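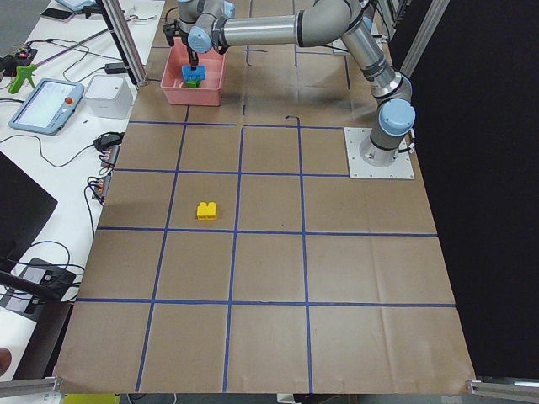
Blue on green in the pink tub, with a yellow block out on the grid.

Building Blocks and Sorting Tables: Gallery

The Nisbet Rooms hold the Listesent collection of construction toys, together with the tables on which they are laid out, sorted and put away. The collection is open to visitors from March to October, and groups may book a table in advance through the Flemus Street office.

Table covering
Brown kraft paper is used across the large tabletop and marked into squares with blue masking tape. The squares give each block a place of its own during sorting. Paper is replaced at the start of every month, and the tape is relaid by hand, so small differences in the size of the squares are to be expected.

The pink tub
A shallow, open-topped tub with a rolled rim, in salmon-pink plastic. It stands at the far left corner of the grid. Tubs of this pattern are used for blocks that have been checked and are ready to return to the shelves.

Yellow block, two studs
Shown on its own in a square to the left of centre. Two-stud blocks are the most frequently requested item in the handling sessions. The collection lists 113 of them in its current register, 27 of which are reserved for school visits.

Blue and green blocks
Stacked inside the tub, the blue above the green. Visitors are asked to separate stacked blocks before a tub goes back to the store.

Using these pictures
Pictures in this gallery may be reproduced for teaching purposes with the credit line "Listesent Collection, Nisbet Rooms". Requests for larger copies should be sent to the Flemus Street office, quoting gallery number 1714.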